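Sign language moves up to the front of the room

For years, deaf residents of Climelden who wanted to follow a council meeting had to book an interpreter two weeks ahead and hope one was free. Since May, every public session has had an interpreter standing beside the speaker, and the change in the room is wonderful to see.

Amado Manalo, who is deaf and runs a print shop on Unwood Street, spoke for the first time in 20 years of paying local taxes. He talked about bus stops — mostly the one outside his own shop, which has no display — and got a long round of waving hands from the back rows.
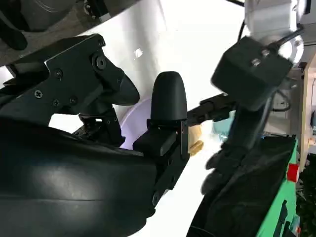

The rule grew out of a petition started by Manalo and his neighbor Edgardo Macapagal. They gathered names at the Saturday market, at bowling night, even at a wedding! Council member Roy Lockwood voted against it at first over the cost. He has since come around, and he now signs "good evening" when he takes his seat.

Next up is the county clinic, where patients still wait as long as 60 minutes for a video interpreter. Macapagal already has the clipboard out.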